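Chapter 7
What a Label Can and Cannot Tell You

Before you start, find something washable near you and read its care tag. Write down every word and symbol. You will need the list at the end of the chapter.

Most people treat a care label as a set of orders. Wash cool. Do not tumble dry. Dry clean only. The label sounds sure of itself, and it is sewn in, so we take it for the result of testing. Sometimes it is. Often it is a guess made by a company that would like very few complaints, and the safest guess for the company may be the most costly one for you.

Take the words "dry clean only" on a plain polyester blouse. Polyester is a tough fiber that usually gets along well with water. The trouble may lie in the lining, the buttons, or the dye, or there may be no trouble at all. The label does not say which. A reader who wants to know has to look at how the blouse is made and decide how much to believe.

Gifty Antwi, who ran the textile lab at Branley for 12 years, kept a drawer of garments that had been washed against instructions. She sorted them by what had gone wrong. The largest pile was the one where she could find nothing wrong. She was careful about what she claimed from this. Her drawer held only what her students happened to bring in, and a student whose best sweater had shrunk to doll size may have thrown it out in March and kept quiet. We will come back to that problem in Section 7.3, under the heading of missing evidence.

Words on the front of the package deserve even more doubt. "Luxury," "hotel quality," and "spa weight" have no fixed meaning. A fiber name, such as cotton, does. So does weight, given in grams per square meter, though a high number tells you only that there is a lot of cloth. It says nothing about how long the cloth will last, how soon it will dry on a rack, or whether you will like it. 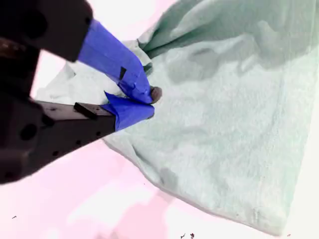

Towels make a good first subject because the claims made for them are so large and the object is so plain. The ads promise softness, thirst, and speed of drying, all in the same breath, and these pull against each other: thick loops hold more water and take longer to let it go. Color gets dragged in as well. A pale mint green looks fresh and clean on a shelf, and shoppers asked to rate towels by eye may well rate it higher, but the shade cannot tell you how much water the cloth will soak up. Nor can a fold held up in a store. You have to weigh the towel dry, wet it, and weigh it again.

Perihan Karakaya's absorbency test, described in Section 7.1, does exactly this with a kitchen scale and 200 milliliters of water. It is a crude test. We will look at its faults before we look at its results, and you should feel free to find faults that we missed.

Terms to know: care label, fiber content, pile, absorbency, grams per square meter, missing evidence.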